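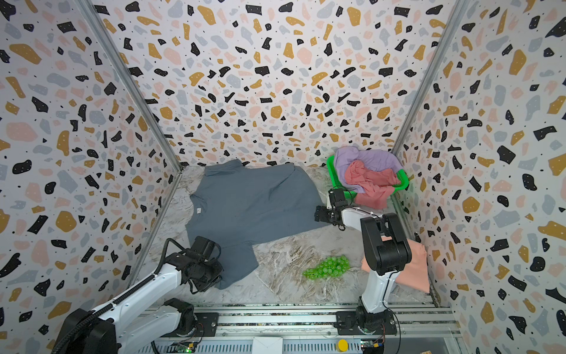

Section 3. Comparing Finger Sets on the Two-Arm Bench

By this point you should have both arms bolted to the front rail and homed, and the Havbridge controller should be talking to each of them without complaint. If it isn't, go back to Section 2 and take your time over the cable check. Most of the trouble people write to us about comes from a connector that felt seated and wasn't.

The Itero kit ships with 2 finger sets, the tapered Lerivby fingers and the wider flat pads. We get asked all the time which is better for cloth, and the fairest thing we can tell you is to run both on your own garments with the routine below. It takes an afternoon the first time and a good deal less after that.

3.1 Before you start

1. Pick one garment and stick with it for the whole comparison. A long-sleeved shirt is a good choice, as sleeves give the fingers plenty of chances to go wrong.
2. Fit the same finger set to both arms. Mixed sets are supported, but please save them for later, when you know what each one does by itself.
3. Open the controller panel and load the profile called Ghanem Soft. Set the grip value to 500.
4. Lay the garment on the floor of the cell with the collar toward the back wall. It doesn't need to be perfectly smooth (ours never is!).

CAUTION: Keep your hands out of the cell whenever the arms are powered. If a sleeve needs straightening, pause both arms first and wait for the panel to read HOLD.
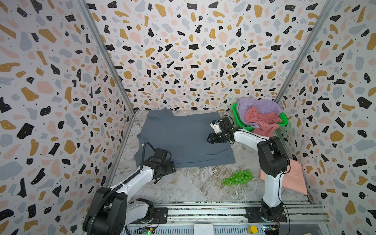 Do I have to move both arms at the same time?

One arm is plenty for your first runs. Leave the other one parked well clear of the cloth until you are comfortable with how the gripper closes, then bring it in for the two-handed folds.

3.2 The hem pinch

1. Bring the left gripper down to the hem with the fingers open, slowly, using the fine jog keys.
2. Stop when the tips are touching the fabric. Pressing harder doesn't give you a better pinch, and it does wear the tips.
3. Close the fingers and lift a little way.
4. Write down whether the hem stayed in the fingers, slid, or dropped out, then open the gripper and repeat.
5. Do the same with the right gripper, using the same stretch of hem if it will reach.

NOTE: Brushed fabrics shed. Wipe the fingertips with a dry cloth between sets, or the last few attempts will be scored on lint as much as on grip.

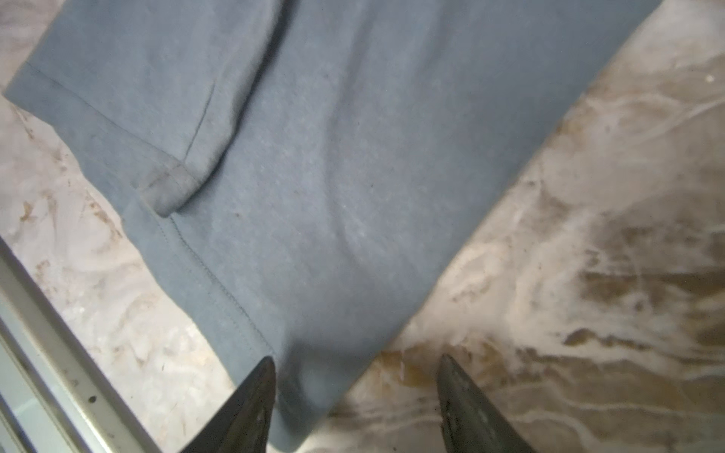 When you are jogging by the wrist view, go slower than you think you need to. It is very easy to judge the sideways position well and the height badly, so glance over at the fixed view before you close. If the two views seem to disagree, trust the fixed one for height and the wrist one for the seam.

3.3 The two-corner lift

1. Fold the garment into a rough rectangle.
2. Send one gripper to each upper corner. The panel will refuse to bring the wrists closer together than 67 millimeters, so leave yourself enough cloth between them.
3. Close both grippers, wait for both to report a hold, and raise them together.
4. Lower, open, and change to the other finger set once you have a full page of results.

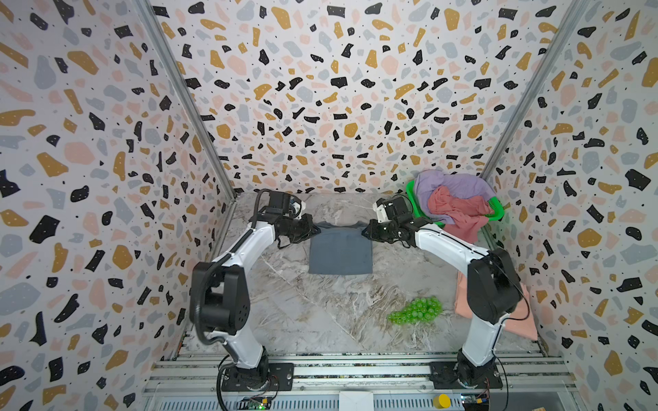 Figure 3. Both grippers at the upper edge of the folded cloth.

If one corner keeps slipping, lower the grip value a little before you raise it. A very firm close can squeeze thick cloth forward out of tapered fingers.

Save your results under the finger set's name before shutting down. Section 4 will ask for that file when you set the default grip.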